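Auxiliar de preparação e arrumação de materiais didáticos (m/f) – Macedo

A Skalten prepara e mantém caixas de material para jardins de infância, ludotecas e salas de apoio. Cada caixa volta ao nosso espaço em Macedo no fim do período de empréstimo, é conferida, limpa, arrumada por cores e por tipo de peça, e segue para a escola seguinte. Temos neste momento 276 caixas em circulação e procuramos uma pessoa para reforçar a equipa da sala de triagem.

Função

O trabalho é feito quase todo à mesa. A pessoa recebe a caixa, despeja o conteúdo, separa as letras e os números de espuma, põe de lado as peças gastas ou mordidas e distribui as restantes pelos pratos de triagem. Depois confere a lista, repõe o que falta e fecha a caixa com a etiqueta da escola de destino.

Tarefas habituais:
Separar letras e números soltos e completar os conjuntos
Lavar e secar peças de espuma, pratos e tabuleiros
Registar faltas na folha da caixa, à mão, com letra legível
Repor o stock das gavetas a partir do armazém Bomcombe
Preparar as encomendas para recolha, até às 16h00
Deixar as mesas livres e os panos esticados no fim do turno

As faltas mais frequentes são as letras pequenas e os algarismos 6 e 9, que se confundem na conferência. Quem entra passa as duas primeiras semanas acompanhado e só depois assina folhas sozinho.

Perfil

Não exigimos experiência anterior. Pedimos escolaridade obrigatória completa, boa visão de perto (com ou sem óculos), capacidade para distinguir cores e paciência para tarefas repetidas. As caixas cheias pesam até 9 kg e é preciso levantá-las da prateleira para a mesa. Conhecimentos de inglês ajudam, porque as listas da coleção Drorkcombe ainda não estão traduzidas, mas não são obrigatórios.

Quem tenha trabalhado em bibliotecas, creches ou embalagem deve dizê-lo na candidatura.

Condições

Contrato a termo de um ano, com possibilidade de renovação
Horário das 8h30 às 16h30, com uma hora de almoço
Vencimento bruto de 1650 euros por mês, pago em doze meses, já com os duodécimos dos subsídios incluídos
Subsídio de refeição em cartão
Formação inicial paga
Roupa de trabalho fornecida – avental e calçado fechado

O período de maior movimento vai de setembro a novembro. Nesses meses não marcamos férias superiores a cinco dias seguidos, salvo acordo prévio. Em agosto a sala fecha duas semanas.

Candidatura

Enviar currículo de uma página e um parágrafo a explicar o interesse pelo lugar, ao cuidado de Aino Niskanen, responsável pela sala de triagem, indicando a referência 57. As candidaturas podem ser entregues em papel na receção, em envelope fechado com a mesma referência. Anúncio publicado em 1 de maio de 2025.

Os candidatos selecionados fazem uma entrevista curta e uma prova prática de vinte minutos: separar um conjunto misturado, conferir a lista e anotar o que falta. Não é preciso trazer material.

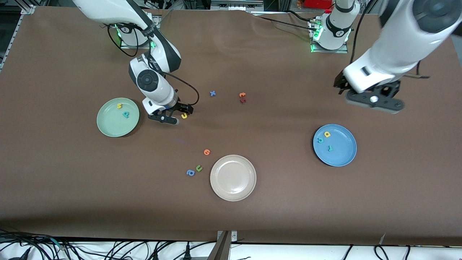 A resposta é dada por escrito a todos os candidatos, incluindo os que não forem chamados para a prova. As despesas de deslocação à entrevista são reembolsadas mediante apresentação do bilhete.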